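Cetura open day: the sorting floor, and who still works on it

I went to the Cetura returns center in June because my union local had two spare places on the tour and I have been hearing for a year that the building practically runs itself. It doesn't. I left with a free tote bag, a sore neck and more questions than they had time for.

Cetura takes back household goods and toys for a handful of online shops. Boxes come in, somebody opens them, somebody decides whether the thing can be sold again, and it goes to a shelf, a pallet or the trash. There were 10 of us in the group. We were walked through in vests, past the docks and the long belt they call Hikum, which reads the labels and sends each box down one of 6 lanes. Hikum is old news, apparently. It has been in for years and I'll grant that it looks like it earns its keep. The lifting at the docks is lighter than it was in the places I worked.

What they wanted us to see was Tosh. That is their name for the two-armed robots they have started using at the unpacking stage, each with its own table. Our guide from operations called them "coworkers" four times. I asked whether the coworkers get a break and got a polite laugh.

The job at the Tosh tables is clearing. Mixed goods are put down in front of the robot, it picks them up one by one, and they are supposed to end up in the right place. Soft things are the hard part, we were told, since a stuffed animal never lies the same way twice, and dishes are hard for the opposite reason. 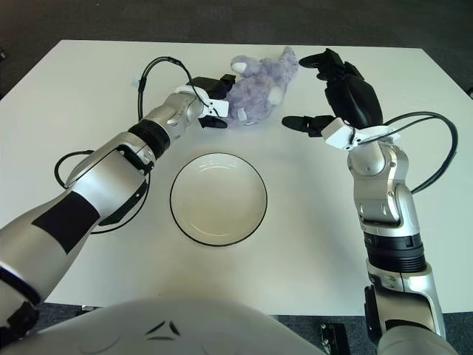
A person on this floor is expected to get through 405 items in a shift. I asked three times what the figure was for a robot. First I was told it depended on the mix. Then that speed was the wrong way to look at it. Then that the numbers were still being collected. I have sat through enough meetings to know what a good number sounds like, and it usually gets said the first time you ask.

Meanwhile the jobs have already changed. The unpackers who used to stand at these tables are now "cell minders," and each one looks after several robots at once. I spoke to one of them while the rest of the group was being shown the charging area. She said her back is better. She also said the day feels longer, because you are waiting for something to go wrong and then running to it, and that the minders are paid the same as before. Training was a morning and a binder. When a robot stops, the stop goes on her screen and in her record, whether or not it had anything to do with her.

Management says no one has been let go. I believe that as far as it goes. The evening crew was larger last year, and people who left were not replaced. The guide called this "natural turnover." When I asked if the openings would be posted again, he said they were looking at it.

The visit ended in the canteen at 7 with coffee and a short film made by Kinder, the firm that put the system in. Lots of smiling, nice music, hardly any employees. There was a comment card on every chair. I wrote on mine that I'd like to come back in a year and see the pay scale next to the robot figures, and I left my email address. The sandwiches were good.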